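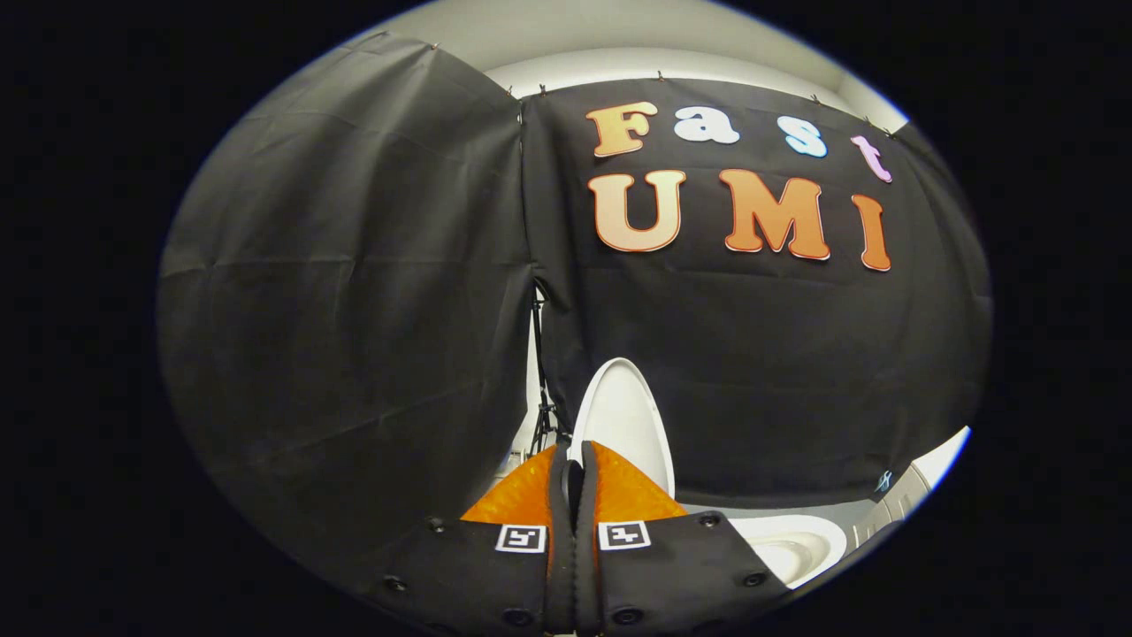 How to budget for a hand-held gripper recording corner

I've now bought the kit for two of these corners, one at Plisstead and one at Nakwood, and I made a proper mess of the first budget. So this is the order I'd do the shopping in if I were starting again tomorrow. I'm assuming you already know which policy you want to train and you've got a room. If you haven't got a room, sort that first, as half the list depends on it.

Step 1. Write down the tasks before you price anything

I mean the real tasks, with the real objects. Ours at Plisstead was crockery: picking up, turning over, putting in a rack. That told us how wide the jaws had to open and how grippy the fingers needed to be, and it knocked one gripper design off the list straight away. Ekrem Erdem (he runs the workshop side for us) makes people bring the objects in a box to the planning meeting, and I've stolen the habit.

Step 2. Price the grippers as sets

A gripper on its own is no use to you. For each one, put these on the same line of the spreadsheet:

the housing and jaw rails
fingers, plus spares
marker tags, plus a spare printed sheet
the camera and its lens
memory cards and batteries
screws, and the driver that fits them

Fingers are what you'll get through. Soft printed ones tear at the tip, and if you're paying somebody else to print them the wait is worse than the bill. I order 30 at a time now. If you've got your own printer, budget for filament and for the afternoons somebody will spend clearing jams!

Buy 2 complete grippers even if only one person will be recording. I argued against this at Plisstead, lost a fortnight to a cracked housing, and stopped arguing.

Step 3. The backdrop

Black cloth is the cheapest thing on the list and I still managed to get it wrong. Measure the wall, then measure it again with a wide lens in mind, because a fisheye sees ceiling, floor and whatever you've shoved behind the curtain. Get more width than you think. Matt cloth, heavy enough to hang, and a big bag of metal clips and pins (a bag of 100 clips did both rooms and I'm still finding them in my coat).

Do you need a backdrop at all? If you want your policy to work in lots of different kitchens, you want lots of different kitchens in the data, and the money is better spent on a van and some lunches. We use the corner for training new people and checking kit, plus demo days. Put some cut-out letters up if you like, they cost next to nothing and visitors love them.

Step 4. Lights and stands

Even, soft light, and nothing flickering. Stands take up far more floor than the catalogue suggests once the legs are out, so draw them on your plan at full spread. We bought Işık panels for Nakwood and I've no complaints, though the stands were extra and I missed that on the quote. Read the quote.

Step 5. Objects

Have a line for these! People forget it every time. You want duplicates, you want a few shapes and finishes, and you want breakages covered. Glossy white things are a good test of your lighting, so get some early.

Step 6. People's time

This was the biggest number on my sheet by miles. Work out how many demonstrations you need, how long each takes including resetting, then allow for the ones you'll throw away. Nevzat Sezer did our sums and came to 36 hours of recording for the first task. I'd put down almost half that. He was right and I had to go back and ask for more.

Step 7. Storage and the arm

Video eats discs. Price two copies of everything from day one. As for the robot arm, you don't need it in the same order. Get your recordings going, see whether the data's any good, and put the arm in the next round. We held ours back until June and spent a bit of the saving on an Edel bench, which I'd buy again.

Last thing: keep a contingency line and don't let anyone rename it. Mine went on cables.

Prices on my own sheet were last checked 31/03/2021, so get fresh quotes before you copy anyone's totals, mine included.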